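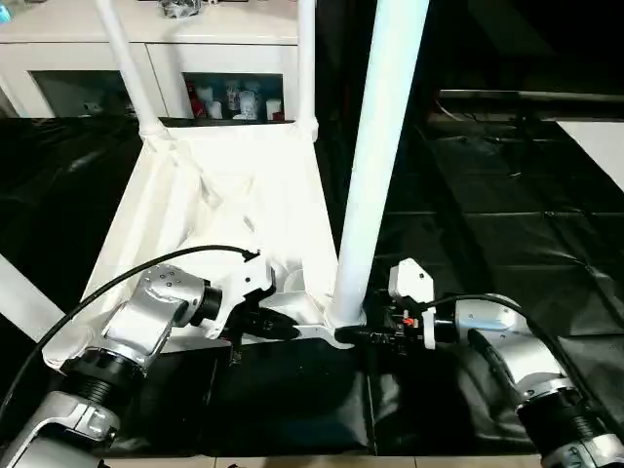 ## "No tools needed"

Every spring the catalogs come back with the same promise on the cover, and this year it seems to be on everything. Shelves, shoe racks, laundry stands, camp chairs, baby furniture. No tools needed. Up in minutes. Diker puts it in a yellow circle on the front of the box, Parnetti prints it on the tape that holds the box shut, and the big store out on the Purdale road has a whole aisle with a banner over it.

I have been putting this stuff together for a long time, first for my own apartment and then for every relative who found out I owned a rubber mallet. I don't believe the circle.

Start with the word "tools." A little metal wrench in a plastic bag counts as a tool in my house. So does the plastic thing with a hook on it that Diker packs with its tall shelf and calls a "helper." Parnetti's folding clothes stand comes with no wrench at all, fair enough, but step 6 tells you to "tap firmly until seated." Tap with what? I used the heel of a shoe. The drawing shows a smiling person with a bare fist, and I would like to meet that person and look at their hand.

Then there are the minutes. The shoe rack I bought in November said 7 on the box. I can believe somebody did it in 7, standing at a clean table, on their fourth or fifth rack of the day, with the parts already out of the bags. At home you spend longer than that getting the bags open and working out which end caps are the left ones. (They're marked. The mark is on the inside, where the pole goes.) A time on a box ought to come with a note saying who was timed, and whether they had ever seen the thing before. I wrote to Parnetti to ask. The reply thanked me for my interest and gave me a discount code.

Push-fit poles are what most of these things are built on now, and they get sold as the simple choice. One pole slides into a joint, a button pops out, done. I'll grant that it goes fast when the parts are good. My trouble is with what comes later. Screws that work loose can be tightened. When a push-fit joint gets sloppy, the choices are tape, glue or the curb, and glue means it never comes apart for the next move, which was supposed to be the other half of the sales pitch. "Takes down flat for storage!" How many times? I have never seen a number on a box.

Fabric parts are their own headache. They nearly always have to go on before the last pole does, and the sheet nearly always tells you this one step too late. If you've built anything with a sleeve or a sling, you have taken it half apart again. I'd bet on it.

I don't want to pretend the old way was lovely. The bookcase from Abdel Hamid that I bought used, years ago, came with a bag of 13 screws and a sheet of paper in very small type, and it took me most of an evening and some language. But the sheet listed every part by letter. It said you would need a screwdriver and a second person. It has been through 4 moves. One shelf bows a bit under the cookbooks. I can live with a company that warns me up front that I'm going to need help.

That second person has dropped off the newer boxes, by the way. Look at the side panel of anything taller than your waist and see if you find two figures anywhere. It used to be standard: one with a cross through it, two with a check mark. Now it's one cheerful person and a finished product, and the part where somebody has to hold up the far end while you fish around for the crossbar is left for you to discover.

What I do now, for whatever it's worth:

- Find the instructions online before buying. If the company doesn't post them, I take that as an answer.
- Read the whole sheet first, last page included. The warnings live on the last page.
- Build it on an old sheet or a drop cloth. Small parts roll, and wood floors scratch.
- Leave every joint a little loose until the whole thing is standing, then go around and snug them up.
- Keep the box until it has held its full load for a week.

Diker says a new version of the tall shelf is on the way, "even easier," with fewer parts. Maybe so. The last time they said that, the part they got rid of was the back brace. If anyone reading this has put one together, send in how long it took from cutting the tape to sweeping up, and tell me what you hit it with.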